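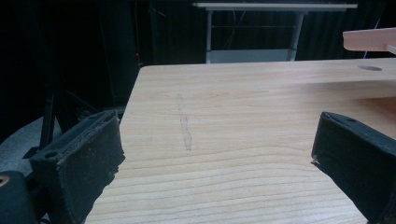
Pale tabletop with a faint rubbed mark and a small hole near the back edge.

Clidard Tabletops: README

Clidard is a collection of 2,814 pictures of pale wooden tabletops, boards and desks, and of everything that happens to their surfaces: scuffs, smudges, lint, worn bands, drilled holes, rounded corners. If you like wood grain as much as we do, you are going to have a lovely time in here!

Why tabletops?

Calum Hepburn started it after trying to match a replacement leaf for an old table and finding hardly any plain, honest pictures of used wood. Shop pictures show the grain on its best day. We wanted the grey-beige streak where something has rubbed for years (or for an afternoon, we can't always tell), and the wavy honey and cream lines running under it. Iona Crichton joined in, then Fulgencio Cabello, and it grew far faster than any of us expected.

What is in the folders

wernedholm: light woods, mostly blond, with gentle grain
farquharson: darker and stained woods
dinditz: painted tops, still small, more very welcome

Each folder has a notes file with one line per picture. We write down the colour, the direction of the grain, any marks and any holes. Species is left blank unless the owner told us, as maple and birch are easy to muddle from a picture and we would sooner say "pale wood".

Marks and knots

A mark is anything lying on or worn into the surface. A knot belongs to the wood and goes in the grain column, even a faint one. Rory Drummond checked all the Wernedholm notes for this in May and caught 12 mix-ups, bless him.

Holes and corners get their own columns. A round hole often looks oval when seen at a slant, so please write "round, slanted view" if you are sure of the shape and plain "oval" if you aren't.

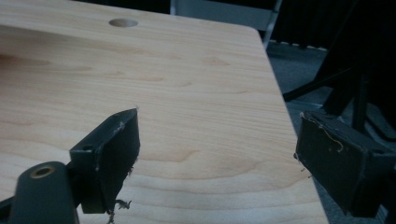 Using the pictures

Use them for teaching, drawing, repair work, pattern design, whatever you fancy. Please credit Clidard and tell us what you made, we love seeing it!

Corrections to the notes go to Iona Sutherland.

Last updated May 17, 2023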